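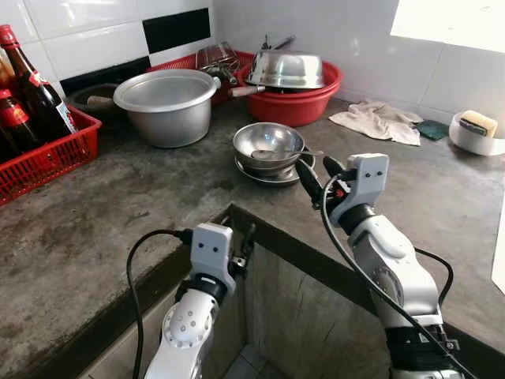 Doesn't a concrete worktop just go grey and miserable however much you scrub it? A reader asked me that after my last kitchen page, and went on to say that hers had swallowed every cleaner in the cupboard and still looked tired.

Kitchen > Worktops and Sinks > Living with Concrete

Well, yes and no! Mine is well past its best-looking days and I've rather stopped minding. Worn concrete is a perfectly good thing to cook on, you just have to treat it a bit differently from the shiny stuff. What follows is how we do it here in Farcombe, in no particular order.

Washing down. Warm water, a small squirt of washing-up liquid and a soft cloth. I used to go at it with a scouring pad (I know, I know) and all it did was open up the surface so the next spill sank in faster. Keep vinegar and lemon well away, they eat into it. If you've dripped some, rinse straight off and don't leave it while you finish the salad.

Grease. Make a paste of bicarbonate of soda and water, thick as toothpaste, dab it on and leave it for 30 minutes under a damp cloth. Wipe, rinse, and do it again if you must. Old marks in a concrete sink can take three or four goes, and one or two of them will never come out. I've got a patch in the corner of ours that has seen off everything.

Sealing. I use Brodis food-safe sealer, two thin coats, with 8 hours between them. Do it in dry weather if you possibly can — I did mine one February and it stayed tacky for ages. A 1000 ml tin did the whole top and the sink surround with plenty left over, so don't be talked into the big one.

Now, where to put everything! I've never had enough cupboards, so most of my things live out on the counter, and plastic baskets with holes in the sides are what make that bearable. Bottles stand in one so that oily drips land in the basket and not on the concrete. Racks and strainers go in another. When it's time to wipe down you lift the basket, wipe, and put it back, which takes no time at all. I bought mine from Karka, the red ones, 16 inches long, and they've outlasted two washing-up bowls.

A big plastic basin is just as handy. Turn your steel bowls upside down in it after washing and they drain without leaving a puddle on the side. Long-handled spoons can lean in there too, handles up. Tip the water out before bed or it starts to smell.

Metal plates I stack flat with a small bowl on top, and the big pots go at the back. Lift aluminium pots, please, never drag them, they leave grey streaks on pale concrete that are a devil to shift (a school rubber sometimes does it, oddly enough).

And one last thing about the sink. Ours is square, and crumbs love a square corner. An old toothbrush kept by the tap sorts them out — the Valdebenito bottle brush works too if you've got one, though the bristles are a bit stiff for my liking.

Last updated: July 2019

Contact | © Farcombe Kitchen Notes | Back to top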